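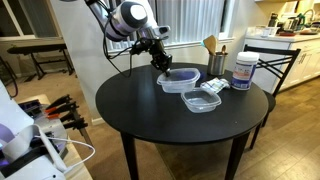

I have a soft spot for bad demonstrations, and I'd like to defend them.

I spent most of March learning to run an arm by remote control, moving its gripper through kitchen jobs so that a policy could be trained on what I did. Enikő Boros, who taught me, had one rule on my first morning: don't be fancy. I was terribly fancy. I took the shortest line to everything and I was very proud of my times (I'd put them on the whiteboard, God help me).

The trouble with a slick demonstration is that it leaves so little to learn from. If I never miss the edge of a container, the robot never sees what a person does after missing it. Our first 200 runs were nearly all of that sort, tidy as you like, and the first time the arm drifted a bit to one side on its own it just kept going, happily closing on air. Then Kosmas Tsolakis had a turn. Kosmas is clumsy at the controls and he'd be the first to say so. He overshoots, backs up, has a think, tries again. We added 100 of his and the arm started backing up too!

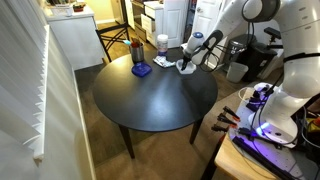
Tool in the gripper, tip down in the white tray.

Now, I'm not saying sloppy is always good. Somebody who waffles over the table for ages teaches waffling, and we threw out three of mine for exactly that. But I do think our field has picked up a funny idea of what a good teacher looks like — quick, smooth, the same every time — and it's an idea borrowed from factories. Kitchens aren't like that. My own certainly isn't.

Enikő disagrees with me, by the way. She'd sooner have clean runs and nudge the starting positions about, and she reckons I've mistaken Kosmas's patience for clumsiness. She may have a point there. I'd still give him the controls before I'd give them to me, and I'd leave the whiteboard out of the room.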